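Gomunham hand-held gripper kit, two-unit set: worth it?
Forum: Data collection hardware

tesfa_bench
Posted 20 July 2026
We have had the two-unit Gomunham set since June. Main task is opening and closing a microwave door and moving the plate. 792 episodes logged, 11 rejected by the pose check. Finger pads show no wear I can measure. Weight is the main complaint. After an hour the wrist knows about it.

rail_and_stop
What is your reject criterion? 11 out of 792 is low for a kit at this price. Bradalel quoted us a similar set and their own demo data was worse.

tesfa_bench
Marker cube lost for more than seven consecutive frames, or a jump in the fused pose. Threshold is the vendor default.

rail_and_stop
Then the number says little. The default is loose. Tighten it and rerun before recommending the kit to anyone.

Elel_user
Disagree in part. We run the default too, and replayed trajectories land where they should on the arm. For door tasks you do not need better. For insertion I would tighten it.

Hagos Woldegiorgis
I do support for Tesfamariam, who resell the set. The default was chosen for large rooms with mixed lighting. It can be changed in the config and old logs can be reprocessed. Spare finger pads are sold in pairs. The housing is not user serviceable.

rail_and_stop
"Not user serviceable" should be on the product page. It is not.

Hagos Woldegiorgis
Agreed, I will pass it on.

Elel_user
How many episodes before you saw drift between the two units? Ours needed recalibration at about 1000.

tesfa_bench
None so far, but we are short of that count. I recalibrate whenever a cube has been taken off and put back. I will reprocess the logs with a tighter threshold and post both reject counts. View from one unit, with the other held at left and the microwave door open:

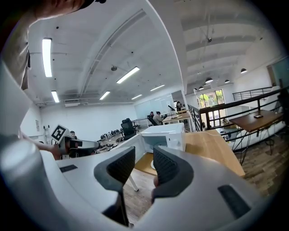
The wide lens keeps the second marker in view at that distance, so I would not trade it for a narrower one. Calibration files on request.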